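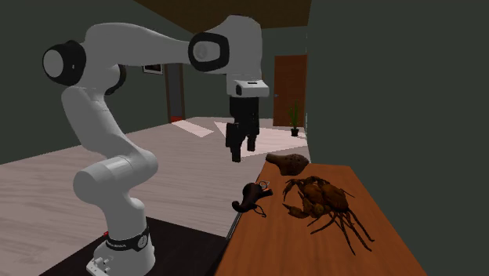
Computer render: white robotic arm with a black gripper, near a wooden tabletop.

Search the help pages Enter a word or artist Go

Two versions of the same single on streaming, which one should I keep?

Ifeoma Fashola

Good evening to all. I make electronic music with a friend, under the name Clukberg. In February we put out our second single, "Presari", through a small label called Bravarska. The label sent the radio edit to the shops. Later I sent the extended mix by myself, with my own distributor account, and the label had agreed to this by email.

Now there are two pages for the song. The radio edit has 2779 plays and the extended mix has 13. The extended mix is 71 seconds longer and it is the one which I prefer, also it is the one the DJs are asking me for. My problem is that the two versions have the same title, "Presari", with nothing in brackets. When a person searches for the song, sometimes they get the first one and sometimes the other. A friend told me she added the song to her playlist and it was the wrong version, with the long drums at the beginning, and she thought that the file was broken.

Also, on the extended mix the singer is not written anywhere. On the radio edit she is written as featured artist. She is very kind about it but I can see that she is not happy, and she is right. She wrote the words of the second verse too.

What I would like to know:

Can I change the title of the extended mix without losing the plays? (They are few, but one of them is in a nice playlist.)

Can I add the singer now, or do I have to take it down and send it again?

Is it possible to put the two versions together on one page, as the big artists have it?

I have written to my distributor and they answered with a link to the general help, where I had already looked. I apologise if my English is not so clear in some places. I can explain more.

Sotiropoulos

Hello Ifeoma, your English is clear, and mine is also learned from school, so we will understand each other.

I had nearly the same situation with a remix. You do not need to take it down. In most distributor accounts there is an edit function for a release that is already live, sometimes it is hidden under "metadata" or "release details". You change there the version field. Please do not write "Extended Mix" inside the title itself, there is normally a separate box for the version, and the shops put the brackets by themselves. If you write it in both places you will get "Presari (Extended Mix) (Extended Mix)". I did this and it stayed so for a month.

For the singer, use the same edit form and add her as featured artist. Be careful to choose her existing artist profile and not to make a new one. If her name is spelled a little differently, for example with an accent missing, the shop can make a second empty profile for her, and to join them after is slow work. If she wrote part of the words, add her also as songwriter, this is another field. It would be good to tell the organisation which collects your royalties as well, because they do not take it from the shops.

About the plays: they are connected with the ISRC code of the recording. If the code stays the same, the plays should stay. So before you save anything, look that the form does not offer you a new code. And check that the two versions have two different codes. An extended mix is another recording and it must have its own. If the label gave you their code and you used it also for the long version, this could explain the confusion in the search.

To have both on one page, the simple way is a new release with 2 tracks, radio edit first and extended second, each one with the code it has already. But the radio edit belongs to the release of Bravarska, so they should be the ones to send it. I would ask them politely and offer to give them the extended file in WAV.

drumsbefore9

just delete the short one, radio edits are boring anyway

Ifeoma Fashola

Thank you very much, Sotiropoulos. I looked, and yes, I used the same code for both. I copied it from the email of the label and did not think about it. So I suppose I must ask my distributor for a new code for the long version, and then the plays of this one will be lost, but with 13 it is not a tragedy. I will write to the playlist owner myself.

The singer is now in the form, with her correct profile. It says "in review".

To drumsbefore9, I cannot delete it, it is the label who has it, and my mother likes the short one.

Sotiropoulos

Yes, new code in this case. Send the extended again with the new code and the version box filled in, wait until you see it live, and only then remove the old one. Tell also Bravarska that the code was used twice, so they can check that the royalties of the radio edit are arriving to the right account.

Contact us | Terms of use | Copyright of each post remains with its author | Back to top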